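PRESS RELEASE - for immediate use

September 22, 2019

Negussie Kitchens opens second showroom, in Bivdale

Negussie Kitchens, the family worktop and cabinet firm from Hadville, has opened its second showroom at the old seed merchant's on Tristden Road, Bivdale. Doors open now, six days a week. Free parking at the back, enter by the side lane.

The new site covers 510 square metres. 18 full kitchen displays, plus a sample wall for worktops, handles and paint colours. Customers can take samples home for up to 37 days, no deposit needed.

"We outgrew Hadville three years ago," said Desta Gidey, managing director. "People were driving over from Bivdale and waiting for a parking space. Now they dont have to."

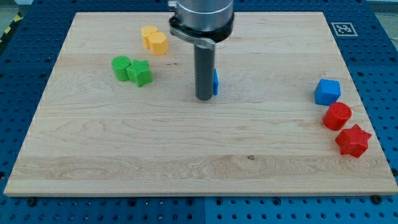 Timber worktops remain the biggest part of the business. Oak, ash, maple and walnut, all cut to size. Oiled or left bare, customers choice. Stone and laminate also stocked in Bivdale, which is new for the firm.

Design appointments are free and last an hour. Bring rough measurements and a photo of the room if you have one. Kimie Kinoshita heads the design team, with Hagos Chala looking after fitting and deliveries across both sites.

Three fitting apprenticeships will start in April. Aplications open shortly, details at either showroom. No experience needed but a driving licence helps.

The Hadville showroom stays open, same hours as before. Existing orders not affected.

Press contact: Mahsa Nazari, Negussie Kitchens, Bivdale showroom. Interviews and showroom visits by arrangement.

ENDS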